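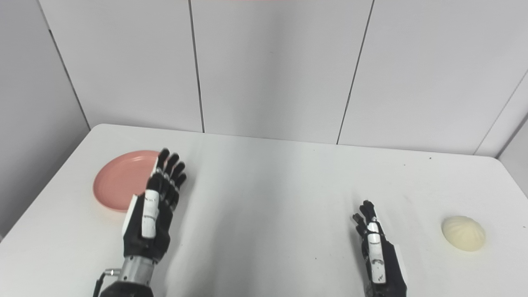 According to one catering manager who answered the company's survey, the price of the arm was never the hard part; it was everything that had to be bought after it. The same point came up again and again in replies to Misamau, the equipment planning firm, and it is the main reason for the service announced today.

Home News Equipment Planning guides Events Contact

Misamau opens budgeting service for kitchens and food firms buying two-handed robots

Kinport, March 15, 2019 – Misamau has opened a planning and budgeting service for food businesses that are thinking of buying robots with hands. It covers the period before an order is placed, from the first look at the work through to a full cost sheet that can go to a board or a lender.

The service is aimed at canteens, bakeries and ready-meal producers with between 20 and 718 staff. Misamau says firms of this size often get a quote for the robot itself and very little else.

The planning work is built on small, ordinary jobs. Moving a steamed bun to a plate is one of them. A bun is soft and rounded, and its size may vary from one batch to the next, so a buyer needs to know early on whether fingered hands are worth the extra money or whether a simple suction cup or pair of jaws would do. Misamau will set out both options side by side, with the price of each and the expected cost of upkeep.

What the cost sheet covers

Each customer receives a written plan in 4 parts. The first lists the tasks to be done and the items to be handled. The second covers the equipment: hands, arms, mounts, cabling, controls and the table or bench. The third deals with the room, including power supply, floor space, guarding and cleaning. The last sets out running costs over five years – spare fingers, replacement covers, software fees, staff training and the hours lost while a unit is out of use.

Cleaning has its own heading in the third part. Misamau found that food firms tended to leave it out of their first budget and then had to pay for washable covers or a second set of hands later in the year.

The plan does not recommend a single maker. Where a customer has already had quotes, these are entered as they stand, and any item missing from them is marked so that the customer can go back and ask.

Price and dates

A standard plan costs £3000, with half due at the start and half on delivery. Site visits within the Kinport area are included. Travel further afield is charged at cost. Firms with more than one site can add each further site at a lower rate, on request.

Samby, which supplies benches and guarding to food producers, will provide current prices for the room section. Huanca will handle lease and hire-purchase figures for customers who do not want to buy outright. Neither firm receives a fee if a customer goes on to place an order elsewhere.

Bookings are open now. Misamau expects to publish a short guide to its findings in November, with customer names removed. The guide will be free to download and will include a blank copy of the cost sheet.

Notes to editors

Misamau advises on the purchase of handling and packing equipment and does not make or sell robots. Questions about the service should go to the press desk at the Kinport office.

Share this release Shares 46 Comments 4

© 2019 Misamau. All rights reserved. Contact Back to top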